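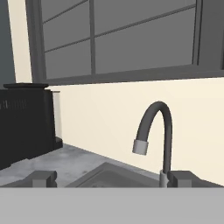 14 ene 2026 · Por Karine Perron
37 veces compartido · 2 comentarios

Quedé con Halima Kariuki a media mañana y llegó con una carpeta impresa, cosa que ya casi no veo en este mundillo. Dentro llevaba el cuaderno de buenas prácticas que ha coordinado en Trernstead para robots que trabajan en cocinas domésticas, y lo traía lleno de tachones (¡y eso que se aprobó en julio!). Le pregunté si seguía cambiándolo. «Cada vez que alguien lo usa de verdad me escribe para quejarse, y suele tener razón», me dijo.

Yo iba con la idea de hablar de seguridad física, de pinzas y dedos y niños que pasan corriendo, pero ella quiso empezar por la simulación. Según me contó, ahí se cuelan casi todas las trampas, muchas sin mala intención. Un equipo prepara una cocina virtual, coloca una encimera, un fregadero, un grifo de cuello alto, y luego publica que su robot acierta siempre. «¿Siempre dónde?», se pregunta Halima. «¿Con la misma luz? ¿Con el grifo en el mismo sitio? Si no me lo dices, ese número no me sirve».

La primera norma del cuaderno va de eso: quien presente resultados simulados tiene que decirlo en la primera página y listar qué cambió entre prueba y prueba. Parece una tontería, pero en la revisión que hicieron con la gente de Brodon repasaron 2547 ensayos y solo 2289 traían esa información completa. Los demás se quedaron fuera. Oduor Obura, que por entonces llevaba la parte de Brodon, se enfadó bastante, me contó ella riéndose. «Eran sus ensayos, claro. Al mes siguiente ya rellenaba las fichas mejor que yo».

Le confesé que a mí lo del grifo me tenía intrigada, porque el cuaderno le dedica dos páginas enteras. ¿Tanto da de sí? «Uf, da para diez», contestó. Un grifo se puede golpear con el dorso de la pinza mientras el robot está pendiente de otra cosa, y por eso piden que los choques se anoten aunque la tarea salga bien. También piden una distancia mínima declarada por el fabricante, la que sea, pero escrita. Ahí discutieron mucho con Joyce Mussa, de Mutiso, que quería una cifra única para todo el mundo. Halima se negó: las cocinas son demasiado distintas, y una cifra única acaba siendo la más cómoda para quien vende.

Otra regla que me gustó: los electrodomésticos se tratan como si estuvieran encendidos y calientes mientras no se demuestre lo contrario. También en simulación, sí. «Si entrenas al robot a rozar un aparato porque en la pantalla no quema, luego lo roza en casa de alguien».

Hablamos un rato de su primer trabajo, en 1994, en una planta de envasado donde la norma de seguridad era una raya amarilla en el suelo. La raya funcionaba, dice, porque todos la entendían. De ahí le viene la manía de escribir frases cortas. Ita Sheehan, que corrige los textos en Trernstead, le devolvió el primer borrador con la mitad de los párrafos eliminados y ella lo agradeció (a la segunda lectura, matizó).

Me quedaba preguntar por Vollgate, que ha anunciado su propia guía. ¿Le molesta? «Para nada, que la publiquen. Lo que quiero es que se puedan comparar». Han quedado en intercambiar borradores, y el apartado que más le preocupa es el de la parada manual: quién puede pulsarla, desde dónde y qué hace el brazo con lo que lleva agarrado. En el suyo sigue marcado con rotulador rojo.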